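Taking kids to the Oltero open day in Ravville, worth it?

Posted by Svitlana Hrynyshyn

Anyone been to the robot open day at Oltero? Going in November with my two, 8 and 11. The flyer says visitors get to try the hand grippers themselves and watch the demos. Is it really hands on or do you just stand behind a rope? Also do I need to book -- website is no help.

Illia Koval
Went last year. Yes hands on. They let you squeeze the gripper and pick up small stuff, pipe fittings, bottles, that kind of thing. My son got the hang of it faster than me. Round shiny parts are the hard ones, they roll if you grab too high. Go for the hex part, the flats give the fingers something to hold.
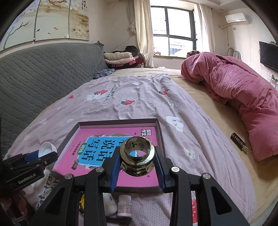
Line gets long after lunch so be there when the doors open. Almost 400 people last time and only 4 grippers to go round. Booking is only for the big arm demo, 100 seats, you get a ticket at the desk. Bring snacks, teh cafe closes early.

Eun-seong Noh
It's ok. Parking is bad. Use the lot behind Kostiuk and walk.

Alois Steiner
Agree with Illia on most of it but the 11 year old will want the arm demo more then the grippers. Sit on the left, the right side gets a pillar. The talk before it drags a bit -- mine was done after ten minutes. Bus 253 stops right outside if you don't want to deal with parking.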